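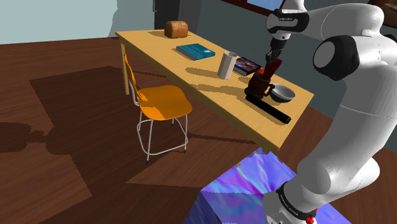

Drucken | E-Mail

Suchbegriff eingeben Suchen

Flüssigmetall für alle?

Seit dem Herbst verspricht der Hersteller Nitgate, seine neue Wärmeleitpaste mache »jeden Luftkühler zum Wasserkühler«. Man kennt solche Sätze. Sie stehen meistens auf Schachteln, in denen sehr wenig Inhalt sehr viel Karton braucht. Diesmal sind es 3 Gramm einer Galliumlegierung, dazu zwei Wattestäbchen und ein Faltblatt, das die Garantie in der kleinsten Schrift behandelt, die ich seit langem auf Papier gesehen habe.

Dass Flüssigmetall Wärme besser leitet als graue Silikonpaste, bestreitet kein Mensch. Die Frage ist, wo in der Kette vom Chip bis zur Raumluft es eigentlich klemmt. Bei einem gewöhnlichen Bürorechner liegt der Engpass selten zwischen Heatspreader und Kühlerboden. Er liegt im Gehäuse, im verstaubten Frontfilter, im Lüfter, der gegen eine geschlossene Blende arbeitet. Wer dort nichts ändert, kann unter den Kühler streichen, was er will.

Lajos Lengyel betreibt in Drarstead eine kleine Werkstatt für Workstations und hat die Paste auf sechs Kundenrechnern ausprobiert, mit Einverständnis der Besitzer, wie er betont. Bei fünf davon sank die Temperatur unter Last um weniger als 3 Grad. »Das schaffe ich auch, wenn ich das Fenster aufmache«, meint er. Nur beim sechsten, einem eng gebauten Rechner mit geköpftem Prozessor, war der Unterschied deutlich. Genau für solche Fälle gab es Flüssigmetall freilich schon vorher, und billiger.

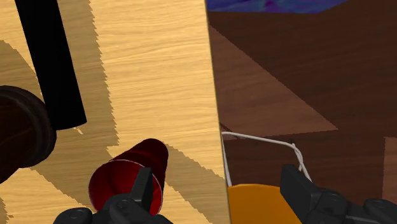
Bleibt das Risiko. Gallium greift Aluminium an, und zwar gründlich. Ein Kühler mit Aluminiumboden ist nach dem Kontakt ein Fall für den Wertstoffhof. Dazu leitet das Zeug Strom: Ein Tropfen neben dem Sockel kann das Mainboard kosten. Nitgate empfiehlt, die umliegenden Bauteile mit Lack zu schützen. Der Lack liegt nicht bei.

Mercedes Puma, beim Händler Skastby für Rücksendungen zuständig, drückt es diplomatischer aus. Die Paste sei »ein Produkt für Leute, die wissen, was sie tun«. Beworben wird sie allerdings mit dem Satz »kinderleicht in 42 Sekunden«. Beides zugleich kann schlecht stimmen. Auf meine Nachfrage, mit welchem Kühler und welchem Prozessor die Werbekurve gemessen wurde, kam ein PDF, in dem die senkrechte Achse keine Beschriftung trägt.

Fairerweise: Der Konkurrent Csonka macht es kaum besser. Dessen Kohlenstoffpad soll 340 Montagen überstehen, was immerhin eine Zahl ist, nur wüsste ich niemanden, der seinen Kühler so oft abschraubt. Für Testlabore mag das reizvoll sein. Zu Hause wechselt man die Paste vielleicht beim Lüftertausch, oder nie.

Im Januar will Nitgate eine Variante ohne Gallium nachreichen. Ich werde sie testen, auf Kupfer, mit beschrifteten Achsen. Bis dahin bleibt in meinem Rechner die Tube vom vorletzten Jahr, und der Frontfilter wird abgesaugt.

Drucken | E-Mail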